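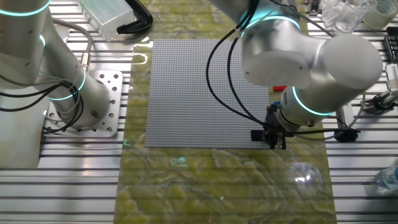 *Gray baseplate on the marble mat, before any bricks.*

Saturday, late morning

Settled on the gray plate for the base of the model. The green one had the better color for a yard but it has a bow in it, and a bowed plate throws off every wall longer than a few bricks. The gray one lies down properly. Studs run right to the edge on all sides, so the outer wall can go on the last row if I need the width.

The mat stays. Évan Charpentier dislikes the marble print and wrote to say so, at more length than the subject deserved. I like it. The green and cream swirl is far enough from gray that the edge of the plate is easy to find, and small parts don't roll on it the way they do on bare metal. Its fault is the gloss. There is a round glare spot toward the lower right and streaks in other places, and a clear part put down in one of those would be hard to find again. Clear parts will go in a dish.

The plate is well up the mat, with a long stretch left open below it. That stretch is for sub-assemblies: roof sections first, then the stair, then the two gable ends. I want them built away from the plate and brought over whole. Last time I built the roof in place and pushed the back wall out of line while pressing down the ridge. It took an evening to find which course had lifted.

Sorted the Bimolier box before lunch. The label says 1,000 pieces. I did not check it. It went into trays by height first and length second, which is slower to sort but quicker to build from. Plates and bricks of the same footprint look alike from above, and mixing them costs more time than any other mistake I make. Color came last. Tan and light gray are kept apart by an empty tray, as in evening light I confuse them.

The Etley pieces are a different matter. Clutch is weaker than on the Bimolier ones and varies within the bag. I tested a handful by stacking them, holding the top one and shaking. Some held, some let go at once. They are good enough for interior walls and filling, where there is a course above to hold them. None of them are going in the first course.

3:15 p.m.

Drew the footprint on squared paper, one square to a stud. The front wall moved back one row to leave room for the step. The door is offset to the left and the window is centered on what remains, which gives an odd number of studs on each side of it. I went over this twice. An even number would let me use standard lengths throughout, but the window would then sit visibly off center. Kept the odd number and accepted a one-stud brick at the end of every second course.

Bond for the outer walls is half overlap, corners alternating. Courses in tan, sills in white, and a band of dark gray under the eaves if there is enough of it. If there isn't, the band goes on the front only. Joly sells dark gray by weight, smallest bag 700 grams, and I would be storing the remainder for years.

Order of work, copied here so I stop rewriting it on envelopes:

1. First course, all four walls, dry check against the drawing.
2. Interior wall and stair opening.
3. Walls up to sill height.
4. Window and door frames, then lintels.
5. Eaves band.
6. Roof sections, built on the open part of the mat.

Évan thinks the interior wall is a waste, as the roof will cover it. The roof lifts off. I told him this in September and again today.

8:40 p.m.

Washed the older white bricks in lukewarm water with dish soap and spread them on a towel. Yellowing is unchanged, as expected. The worst will face inward. Found two with cracked corners and threw them out.

The Stinex brick separator has a burr along its thin edge. Took it off with fine paper and tried it on a pair of stacked plates. It goes in cleanly now and leaves no mark.

Shortage list so far: door hinges, one long lintel in white, roof slopes for the back. The drawing calls for 59 slopes and I have enough for the front pitch only. The back can stay open until they come – the stair will be easier to reach that way in any case.

First course tomorrow, starting from the back left corner.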